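How a Town Council Election Works

An election is a way for a large group of people to choose a small group of people to make decisions for them. This page explains how one kind of election works, step by step. The town used in the explanation is Parnonton. It has a council, and the council has seats. Words in the word list at the bottom of the page are explained there a second time.

What a council does

A town council decides how the town's money is spent and what the town's rules are. It does not decide everything. The rules for driving, for example, mostly come from the state. The council handles matters such as street repair, the public library, trash pickup, the opening hours of the pool and where a new crosswalk goes.

To pass a rule, the council holds a vote of its own members. More than half of the members at the meeting must vote yes. If the vote is a tie, the rule does not pass.

Why people do not vote on every question

In a very small village, all the adults could meet in one room and vote on each question. In a town this takes too much time. The Parnonton council voted on 235 questions in one year. Most residents have jobs and could not read the papers for 235 questions. They choose council members to read the papers and vote for them. This is called representation, and the person chosen is called a representative.

Wards

Parnonton is divided into areas called wards. Each ward chooses its own representative. Two of the wards are named Sillen and Sollus, after the two streams that run through the town. A person who lives in Sillen votes for a candidate in Sillen and cannot vote for a candidate in Sollus, even if that person goes to work or school there.

The borders between wards are drawn on a map. When many new houses are built in one ward, that ward can end up with far more people than the others. Its residents then have less of a share in the council, because more people are sharing one representative. The borders are then moved so that the wards are close to equal again. Moving the borders is called redistricting.

Who can vote

To vote in a council election in Parnonton, a person must be 18 or older, must be a citizen, must live in the town and must be registered. Registered means that the person's name and address are on the official list of voters. The list is used to check that each person votes once and in the correct ward.

Children cannot vote. They can go to council meetings, which are open to the public, and they can write to their representative. A letter from a child is put in the same file as a letter from an adult.

Who can be a candidate

A candidate is a person who asks to be elected. In Parnonton a candidate must be a registered voter in the ward and must collect 47 signatures from other registered voters in the same ward. A signature does not mean that the signer will vote for the candidate. It means only that the signer agrees the candidate's name should be on the ballot.

The town clerk checks each signature against the voter list. Signatures from people in a different ward are crossed out. A candidate who hands in exactly 47 signatures and has one crossed out does not get on the ballot, and for this reason most candidates collect extra.

The campaign

A campaign is the time when candidates tell voters what they plan to do. They may put up signs, knock on doors, print leaflets and speak at meetings. A plan that a candidate says he or she will carry out is called a campaign promise.

A promise is not a law. If a candidate promises a longer bus route and is elected, the bus route does not change that day. The representative must write a proposal, and the other members must vote for it. Sometimes they vote no. Sometimes there is not enough money. Voters can look at the meeting records to see whether a representative tried to keep a promise. The records list each proposal, the name of the member who made it and how every member voted.

Voting day

The place where people vote is called a polling place. Schools, libraries and fire stations are often used. Parnonton holds its council election in April.

1. The voter gives a name and address to a poll worker.
2. The poll worker finds the name on the list and marks it.
3. The voter gets one paper ballot.
4. The voter goes to a booth with sides, where other people cannot see the ballot.
5. The voter fills in the oval next to one name.
6. The voter puts the ballot in a locked box.

The ballot does not have the voter's name on it. This is called a secret ballot. It means that a boss, a neighbor or a family member cannot find out how a person voted and cannot punish or reward that person for it. A ballot with two ovals filled in for the same seat is not counted for that seat. A voter who makes a mistake can hand the ballot back and ask for a new one before using the box.

Try it: a plate vote

A class or a family can hold a small election with plates. Use round plates with different pictures on them. Each plate is a candidate. Give every voter one slip of paper. Each voter writes the name of one plate on the slip, folds it and puts it in a box. When all slips are in, two people count them separately and compare their totals.

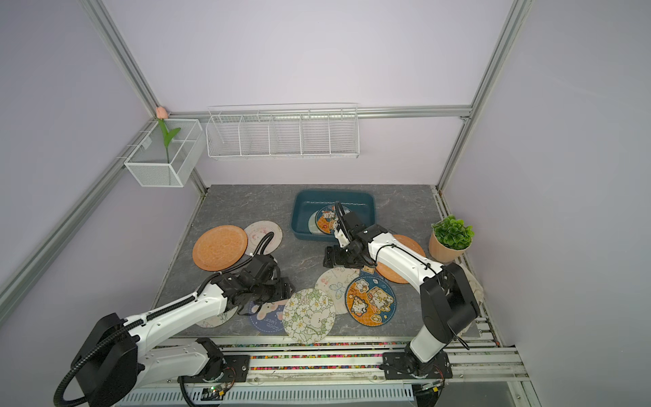 Eleven round plates and a teal tray on a gray marble-patterned tabletop.

If the two totals are different, count again. Do not split the difference. Then repeat the election and let each voter choose two plates. The winner may change, even though the voters and the plates are the same. The rules of an election can affect the result, and they should be written down before the voting starts.

Counting the votes

When the polling places close, the boxes are taken to the town hall and opened. A machine reads each ballot. Workers then count some of the ballots by hand to check the machine. Candidates may send a person to watch, but the watcher may not touch the ballots.

The candidate with the most votes in a ward wins the seat. This is called a plurality. It can be less than half. Suppose 2,176 people vote in Sillen and there are three candidates. The first gets 900 votes, the second gets 800 and the third gets 476. The first candidate wins with 900, although 1,276 people voted for someone else. Some towns use other rules. In the nearby town of Ninh, if no candidate gets more than half, the top two candidates go on to another vote, called a runoff.

If the first and second candidates are very close, the ballots are counted again. This is called a recount.

After the election

The new council members make a formal promise to follow the law. This promise is called an oath. Members who lost their seats hand over their papers and keys. Rules passed by the old council stay in force until the new council votes to change them, so a library card issued under the old council still works.

A representative works for everyone in the ward, including people who voted for another candidate and people who did not vote. The term of office in Parnonton is four years.

Word list

Ballot: the paper used to vote.
Candidate: a person who asks to be elected.
Oath: a formal promise.
Plurality: more votes than any other candidate.
Recount: a second count of the ballots.
Redistricting: moving the borders between wards.
Runoff: another vote between the top candidates.
Term: the length of time a representative serves.
Ward: one area of a town that chooses its own representative.

Page last updated 06/04/2018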